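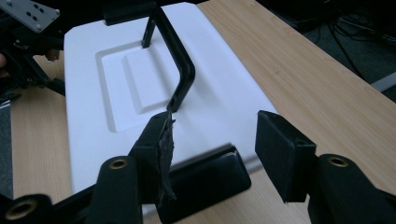

[jellamero-collect] Re: Splitting the bracket recordings before the next training run
From: Tharushi Amarasinghe
Date: 7 January 2024
To: jellamero-collect list

Lindiwe Hlongwane wrote:

> Hi all,
>
> I'm putting together the training set for the next Vitlow run and I have a problem with the bracket task. The index lists 3630 recordings. When I filter on the "complete" flag I get 2128. I expected to lose a few, but not that many, and I can't tell from the notes why the rest were flagged.
>
> I opened a handful of the rejected ones. Some are plainly bad. In one the gripper never closes. But others look fine to me. The person reaches for the rod, misses it the first time, backs off and gets it on the second try. That seems like the kind of thing we want the policy to see.
>
> Three questions:
>
> 1. Who set the "complete" flag, and by what rule?
> 2. Are the two-handed recordings mixed in with the one-handed ones? The index has one task name for both.
> 3. Can I get a held-out set that nobody trains on? Right now I pull one at random each time, so the numbers from one run don't compare with the next.
>
> I'd like to start the run as soon as the set is settled. The machine is free now and won't be later.
>
> Lindiwe

Lindiwe, answers in order, then a couple of things for everyone who is recording.

1. The flag came from the Mondal import script. It is automatic. The script looks at the finger opening over the length of the recording and marks it complete if there is exactly one close and one open. Anything with a second close gets flagged as incomplete. So yes, every retry was thrown out, along with every recording where someone adjusted their grip partway through. I wrote that rule in April for the cup task, where it made sense, and never changed it when we moved on to the bracket.

I reran the index with a looser rule and put the result next to the old one as index_v2. The old file is still there. In v2 the flag has four values: clean, retry, dropped, unusable. "Retry" means the fingers closed more than once and the rod was where it should be at the last sample. I can't get that last part from the finger opening, so it has to be checked by eye. I have looked at the first 1000 of the flagged recordings and will go on with the others. Please don't use anything that has an empty flag in v2. Empty means not checked yet.

I agree about keeping the retries. My one worry is that if there are too many of them the policy may learn to miss first. Could you do one run with clean only and one with clean plus retry, and leave everything else the same? If there is only time for one, I would do clean plus retry.

2. They are mixed, sorry. The task name is the same because the board and the rod are the same. You can separate them by the number of pose streams. One stream is one-handed, two streams is two-handed. A few two-handed sessions have a second stream that is all zeros, from when the second tracker was off. Treat those as unusable for now. They shouldn't go in with the one-handed ones, as the other gripper was still on the rod and the policy would have no way of knowing what was holding it.

I'll split the task name in the index so you don't have to do this by hand. The new names will be bracket_one and bracket_two.

3. Yes. I'd like to hold out by session and not by recording. Recordings from the same session have the same light, the same person and close to the same starting position of the rod, so a random split makes the results look better than they are. Send me the session IDs you've used least and I'll mark a set from those. Once it's marked the loader will refuse to read it for training.

For people recording:

Please move the board between takes. I plotted the starting poses and most of the bracket sessions have it in the same spot at the same angle for the whole session. Shift it a little every take and turn it a good deal every few takes. Starting with the board straight to the table edge every time is the worst case.

Vary where you take hold of the rod. Nearly everyone goes for the long slanted part close to the lower end. Some takes from higher up, near the bend, would help.

Keep the start pause. Hold the gripper still with the fingers open, wait for the beep, then move. The Kindska trackers drift a bit at startup and without the pause the first part of the path is no good. I can trim it but then the approach is too short.

If you drop the rod, keep going. Pick it up and finish, or let it lie and stop the recording. Either one is useful. Don't delete it from the unit.

Write down pad changes in the session notes, with left or right. The notes field is free text and nobody has to be neat about it. "New pad left" is enough. I can match it to the recordings from the time stamp.

One open question for the list. The recording units save images at full rate and the trackers at a higher rate, and the import currently drops tracker samples to match the images. Vitlow can interpolate, so we could keep all of them. It makes the files bigger and I'd have to import everything again. If anyone has compared the two, please say so before I start on the two-handed set, and if I don't hear anything I'll leave it as it is.

Lindiwe, index_v2 is in the usual folder. Tell me if the loader complains about the new flag values. It did on my machine until I pulled the latest version.

Tharushi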